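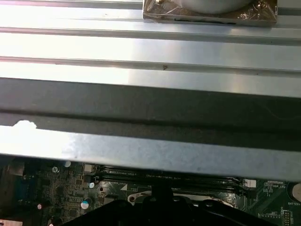 The Kouris gripper comparison is a long-running series of bench tests in which robot grippers are tried out on desktop computer parts, chiefly memory modules, fan plugs and the small coin-cell batteries found on motherboards. It takes its name from the Kouris workshop in Todwood, where the first tests were run one February on a single arm and a rather wobbly table.

Three grippers have been compared so far. The Bandisness is a two-finger parallel model with soft pads, well liked for its gentle touch, though its pads do wear down and have to be swapped now and then. The Pravik is narrower and a good deal stiffer, and it reaches between tall parts that the Bandisness tends to bump. The third, built in the workshop itself and never given a proper name, has curved fingertips and is mostly kept for round objects.

Each gripper is fitted to the same arm and uses the same controller settings, and a small camera at the wrist looks out past the fingers. Wrist cameras are a great help in close work, but they bring a few headaches of their own. Bare metal throws back bright glare, the spaces beside it fall into shadow, and the gripper itself hides part of the board just when a clear view would be most welcome.

The published log covers 3,158 attempts, of which 865 involved memory modules and 484 involved batteries. The Pravik did best with the modules, while the workshop gripper came out ahead on the batteries. Later rounds added a second camera on a stand beside the table, and the older results were kept in a separate list.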